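3.2 The path and the people who walk it

We came to the question of why people choose one walking route over another by way of a great many pleasant conversations, and it seems only fair to say a little about where those conversations led us before we get to the numbers. The residents of Gostmont who filled out our August survey kept bringing up the same stretch, known locally as the Caron path.

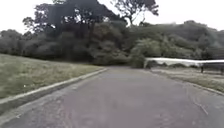
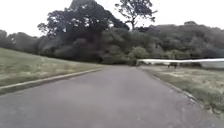
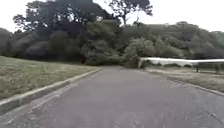
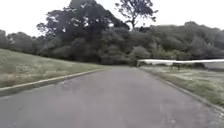 Figure 5. The asphalt path, looking toward the trees.

Of the 1,717 surveys we mailed, 1,378 came back, which was far kinder of our neighbors than we had any right to expect. The form asked people to name the walk they took most often and then, in their own words, to tell us what they liked about it. Many wrote well past the lines we had given them (one letter ran to 17 pages, and we read every one with pleasure). Shade, quiet, and the chance of meeting someone they knew came up again and again, while distance from home, so prominent in earlier work on walking habits, was mentioned much less than we had guessed it would be. Catalina Escobar read all of the written answers and sorted them by theme, and her groupings are the ones we use in Section 4, where we also take up the matter of walkers who change their route with the season.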